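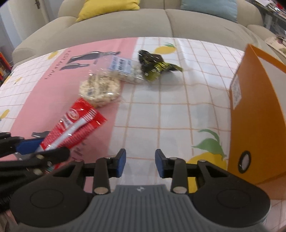
Unit 6. Flexible Packaging for Dry and Semi-Moist Snacks

6.1 Scope
These notes cover single-serve pouches and flow wraps made from printed film. Rigid tubs and cans are in Unit 7. Read them together with the Nulia case sheet handed out in April.

6.2 Layer structure
A typical snack film has an outer print layer, a barrier layer and an inner seal layer. The outer layer carries the ink and takes the wear. The barrier layer slows the passage of oxygen and water vapor. The seal layer melts at a lower temperature than the others, so the jaws can close the pack without damaging the print.

Metallized film is a plastic web with a very thin coat of aluminum deposited under vacuum. Foil laminate uses a separate sheet of aluminum. Foil is the better barrier when flat but develops pinholes at sharp folds. Oily fillings with chili or pepper need a seal layer tested against oil, as oil can creep into the seal area during filling and weaken the bond.

6.3 Seal types
Fin seal: inside surface to inside surface. The fin stands off the back panel and is usually folded flat.
Lap seal: inside surface to outside surface. Uses less film. Both faces must be sealable.
End seal: made across the width by the crimp jaws. Most leaks start where the end seal crosses the fin, where the jaws close on extra layers.

6.4 Print placement
Keep text and the barcode out of the seal zones. On a narrow pouch the code is often turned so that its bars lie across the direction of web travel, like the rungs of a ladder. Slight stretch in the web then changes all bars by a similar ratio.

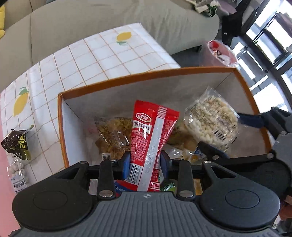

Fig. 6-2. Narrow snack pouch, barcode near the lower end.

The brand panel normally goes in the upper part of the front face, where a shelf tray will not hide it. Product name and flavor follow in the size order set by the market of sale.

6.5 Jaw settings
Three variables are set together: temperature, pressure and dwell time. For the Kero training film, start at 146 °C with the line at 45 packs per minute. Let the jaws settle for about 30 minutes before taking samples. Change one variable at a time and log each change.

6.6 Lab exercise
Work in pairs. Cut strips from the end seal and the fin seal, condition them overnight, then run the peel test on the Gkikas bench tester. Report peak force and failure mode (peel, tear or delamination) for each strip. Hand in the log sheet to Rangi Katene by 2 p.m.

Reading: Nisbet, S., Hiltville course reader, section on heat sealing. Skip the appendix on cold seal.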